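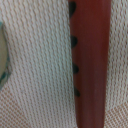

**Student project report, Torunn Hellström, November 5, 2021**

The Wiken project lays a table with one robot arm. My part was to write the working rules for it. The first draft, from August, had 20 rules and was too long to use, so I kept the ones on speed, cables and stopping.

- Keep hands off the cloth while the arm has power.
- Route the cable away from the gripper fingers.
- Log every stop in Turutix, with initials.

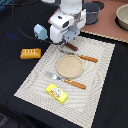 Who may restart the arm after a stop?

Only the person who logged it, once a second student has checked the table.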